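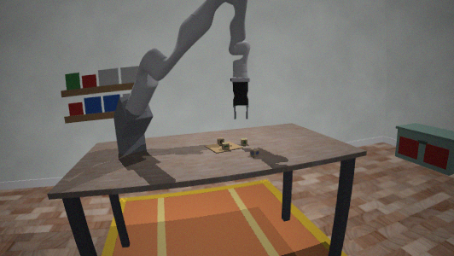
Parallel gripper keeps dropping small cubes in sim, swap it or tune it?

Tainá Quintana
Hi all! I'm trying out two grippers on the same arm before we spend real money. So far it's all simulated: arm bolted to a wooden table, little cubes on and next to a thin mat. The one on there now is the plain black parallel one with two thin fingers. Out of 200 tries it dropped the cube 82 times, mostly on the lift. The other candidate is the Bevavik three-finger, which I haven't loaded yet. Would you switch, or am I missing a setting?

Dela Dankwa
Check finger friction first! Mine was way too low after an import and everything squirted out like soap. I'd also cut your physics timestep in half and close slower. Then rerun the same 200 with the same cube positions, or you can't compare the two grippers at all. Three fingers on a small cube is kind of awkward anyway (one finger usually ends up on an edge), so I'd stick with parallel for this.

Grunurstead
just get the bevavik, we love ours

Ong
Seconding Dela on friction. Also look at your grasp height, I was closing 9 mm too high and only pinching the top of the cube.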